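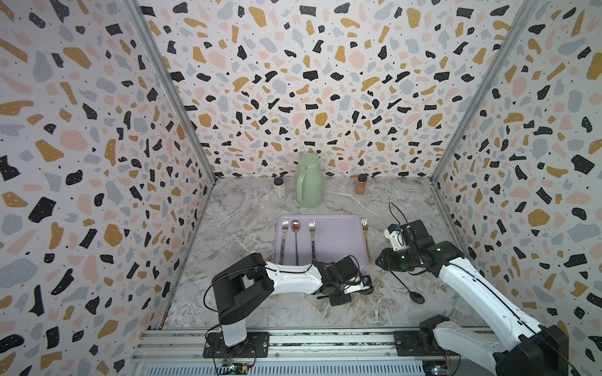
Sigita Lill wrote to ask whether she could get a two-arm table-laying cell past her finance people for the price of a decent dishwasher, and if the answer was no, could we please tell her early so that she could stop measuring the back kitchen. It was such a good letter that we answered it at length, and then other people began sending in their own versions of it, so this page has grown out of all that. It was last gone over on 27th October. Do write in if your question is missing!

## Budgeting for your first cutlery cell

### What am I paying for, apart from the arms?

Rather a lot, I'm afraid, and this is where most first budgets come unstuck. The arms are the part everyone prices carefully, and then the rest gets a single line called "sundries". When we helped Fladstead with their first cell, the arms came to roughly 40 per cent of the whole spend. The remainder went on the grippers, the wrist cameras, the frame and its wall panels, the rail to bolt everything down to, a computer, spare cables, lighting, and a surprising amount of cutlery.

Please give each of those its own line. You'll have a much easier conversation later when one of them goes up.

### Do I need two arms, or will one do?

If your work is picking a fork out of a heap and putting it on a tray, one arm will keep you busy for months. Two arms start to earn their keep when something has to be steadied while something else is moved, or when your tray is wide enough that a single arm has to stretch for the far side. Think about how far apart the two bases will stand as well, and whether both grippers can get to the middle of the tray without bumping elbows.

Our usual suggestion is to buy a rail long enough for two bases and put one arm on it. The longer rail adds very little to the bill, and you can bolt on the second arm when next year's money comes through.

### Why does the enclosure need walls at all? Can't we use a bare bench?

You can, and plenty of people start that way. Panels do two useful things: they keep your cameras from watching people walk past, and they let you change the background whenever you like. We favour aluminium posts with panels that slot between them, and a few sets of patterned covering to swap in and out. A terrazzo print or a marble-look floor makes life harder for the software than plain white would, and that is well worth having if your real tables are anything but plain.

Allow for three sets of coverings in the first year. They are cheap, they get scuffed, and somebody will always put one up crooked and need another go.

### How much should I set aside for cutlery and props?

More than you think, and please don't buy it all in one matching box! A set of identical forks will teach you about that fork. We like a mixture of finishes (ordinary silver, gold-coloured, rose gold, those iridescent handles that go blue and purple), along with a few things that would really be on the table, such as a jug and some little spice jars. Shiny and oddly coloured handles are the ones that tend to upset a camera, so you want to meet them while you're still at the planning stage.

Dark pieces deserve a mention of their own. A dark spoon is a fair test of your lighting, and a thin handle is a fair test of your gripper. Borrow one of each before you sign for anything.

The Ikonen starter crate has 42 pieces in it and does very nicely for a small cell. Charity shops do very nicely too.

### Which grippers should I budget for?

For forks and spoons, a plain two-finger gripper is where we'd begin. There are lovely many-fingered hands on the market, and they are great fun at a demonstration, but they cost a good deal more and take longer to mend. Put down one spare set of fingertips for each arm. Fingertips wear out, particularly if you spend your days pinching slim handles off a hard surface.

### Is a wrist camera worth the extra?

Yes, if you can manage it. A fixed camera beside or above the cell gives you the whole table, and the wrist camera gives you the last little bit before the fingers close, when the arm itself may well be in the way of the other view. If the money will only stretch to one of them this year, buy the fixed camera and make sure that the arm you choose has somewhere to mount a small module later on. Ask about the cable as well. It has to travel the length of the arm with enough slack for the wrist to turn, and suppliers don't always put a long enough one in the box.

### Should we buy a complete cell or put one together ourselves?

It depends on who you have and how much they enjoy this sort of thing. Tranport will deliver a finished cell on a pallet, bolted and wired, and you pay for the convenience. Skikomberg sell the frame, rail and base plates as a kit, and leave the arms to you. We've done it both ways. The kit was cheaper on paper, but by the time we had added up the evenings spent on it the gap had closed quite a bit.

If you do build it yourselves, have a careful think about where the control boards are going to live. At the front of the rail they're easy to get at, and also easy to catch with a sleeve. A pair of simple covers will cost you next to nothing, so put them on the first order.

### What running costs should I show?

Electricity is modest. Staff time isn't. The figures that people forget are fingertips, cables, replacement panels, and the hours somebody spends putting forks back where they started so that the arm can have another try. Algirdas Priedītis kept a tally at Fladstead and had reached 1337 resets before he asked for a helper, which he then got, out of the following year's budget. It would have been kinder to plan for one from the start.

### When should the order go in?

Work backwards from the day you'd like to be up and running. If your money has to be spent by April, get your quotes in well before Christmas, and order the frame first. It takes up the most room in the van, it tends to have the longest wait, and you can be getting on with the panels and the floor while the arms are still on their way.

### We've only a small room. Is it hopeless?

Not at all. Mark out the footprint on the floor with tape, then mark it again with enough space for a person to stand at the front and reach in. Remember the door, and remember that an arm can swing out further than its base would suggest. Sigita did this in her back kitchen and found she had to move a fridge, which she says she'd been meaning to do anyway. Her order went in last week, for the long rail and one arm.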